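Rewatching Plumen, episode by episode

Sat 10 May

I started Plumen again in March, mostly because the last box set had been sitting on the shelf since I moved. I am up to episode 9 and I want to get some notes down before I forget the early ones.

For anyone new to it, Plumen is a live-action hero show about a night mail crew on the island of Drondow. It never got a proper release over here, so I watch it with fan subtitles that come and go in quality. 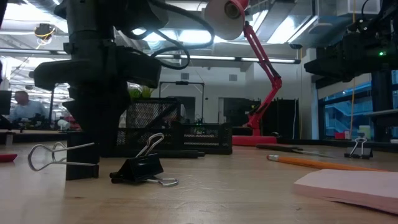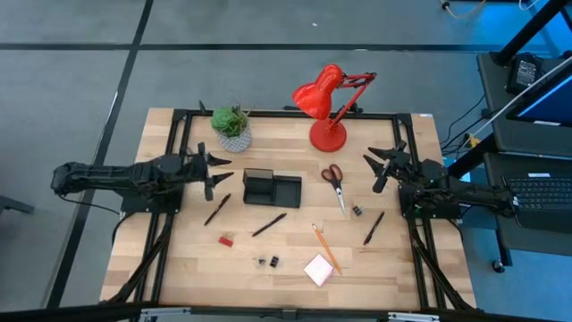 Binder clips again, and the mesh organizer behind them:
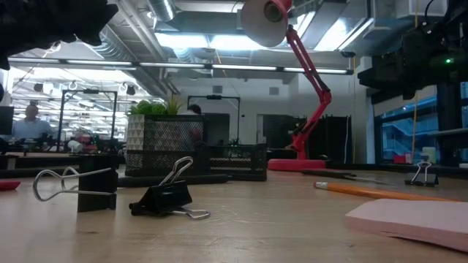 Episode 9, "The Letter to Pisharody"

This is the first one where the crew leaves the island. Pisharody is the inland town that gets mentioned in the opening narration, and up to now I had assumed we would never see it. The plot is simple. A letter with no sender has to be there by morning, and the Skumetti want it opened on the way.

The Skumetti are better villains than I remembered. In the first few episodes they mostly stand on rooftops and laugh. In this one they pose as ticket inspectors and spend half the episode being polite, and it works well. The fight at the end is short and takes place in a station waiting room. I think they were saving money for the next one.

What I did not like was the subplot with the broken radio. It takes up a good part of the middle, and then the radio is fine again in the last scene with no explanation. My subtitles skipped two lines there, so I may have missed something.

Small things I noticed

The mail van has the number 789 on the door in this episode. In episode 2 it was 58. Either they have two vans or the prop people stopped caring.

The reward for the letter is 900 coins, the same amount the captain says he owes in the first episode – I never caught that the first time through.

The closing song has a second verse now. It plays over the same footage of the harbor as before.

Episode 10 is the one with the lighthouse. I remember it being slow, but I will watch it this week and write it up with episode 11, as they are one story.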